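Last updated Jan 4, 2022

Budgeting for the second cell: Czesław Szewczyk on what to order first

Czesław Szewczyk plans equipment purchases for the textile handling group at Vuldale. His request for the coming year covers one additional arm, two grippers and a wrist camera, and it went in at the end of December.

The arm took the least time to specify. "Bergmann and Gukard both quoted, and the reach and payload were close enough that either would do," he said. "Most of the discussion was over cables and spares." The first budget had one line for cabling, at 600 euros, and almost all of it was spent before the first cell ran a full shift. The new request puts cabling at 2000.

Cloth is a difficult material to buy for. A gripper that holds a rigid part within tolerance may pick up two layers of fabric or none. Szewczyk asks suppliers for a trial period of 29 days, with the group's own fabrics, before any order is signed. 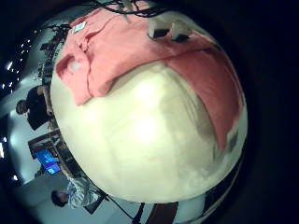 Wrist camera view: pink cloth over a soft white form, cables along the top.

The camera is budgeted as a consumable. "I put in for a spare lens and a spare connector with each unit," he said. "The connector is the part with the long lead time." Brurkanon, the integrator, charges separately for recalibration after a swap, and that figure now has its own row in the spreadsheet.

Floor space and desks come out of a different account. Operator hours do not, and the request allows 504 of them for setup and testing. Szewczyk expects that number to be questioned. "If they cut it, I would order one gripper and keep the hours."

Contact | Copyright 2022 | Back to top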